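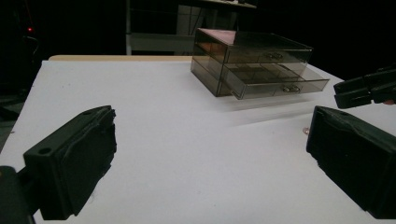 Gripper open at the drawer box, lower drawer part way out.

Home | Meetings | Minutes | Benches | Contact

Nernska Workshop Group
Minutes of the September meeting, bench two

The meeting opened at 2.15 pm. The minutes of the last meeting were agreed with one change: the spare finger pads are kept at Vundska, not in the bench cupboard.

1. Finger pads
The padding on the inner faces of the hand-held grippers was discussed. The left finger of one gripper has a rough, slightly frayed edge. It was agreed to change pads in pairs, so that both fingers close on the same thickness. Old pads are to be peeled off cold and the face wiped down before the new ones go on. Kabbaj have quoted for a pack of 32. Agreed to order one pack.

2. Opening and closing check
The check is 30 full strokes on each gripper before a session, done by hand with nothing between the fingers. Any sticking goes in the log with the gripper's number. The bench asked if the check could be cut when the same pair is used morning and afternoon. Not agreed. It stays as it is.

3. Cables
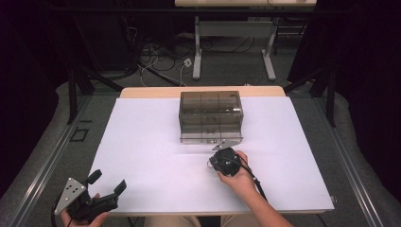

The cable should leave the gripper with enough slack for the wrist to turn fully. Tape at the elbow was tried and not liked, as it pulls when the operator reaches for the far edge of the table. A light clip at the forearm will be tried next. Connectors are to be unplugged by the body and never by the cable. Job 2148 (intermittent signal on one gripper) stays open until the replacement lead arrives from Provis.

4. Plates and screws
The screws on the gripper bodies are to be checked for tightness at the start of each week. No thread lock on the body screws, as the covers have to come off for cleaning. The metal plates are to be looked at for bent edges at the same time, and a bent plate is swapped, not straightened on the bench.

5. Table
White surface to be wiped before each session and small loose items picked up. Any pin or screw found is to be kept until the grippers have been checked for missing parts.

6. Any other business
The log sheet needs a wider column for remarks. To be redrawn before the next meeting.

The meeting closed at 3.05 pm.

Recent items
Minutes, August meeting
Pad change sheet
Provis lead order form
Bench log, blank copy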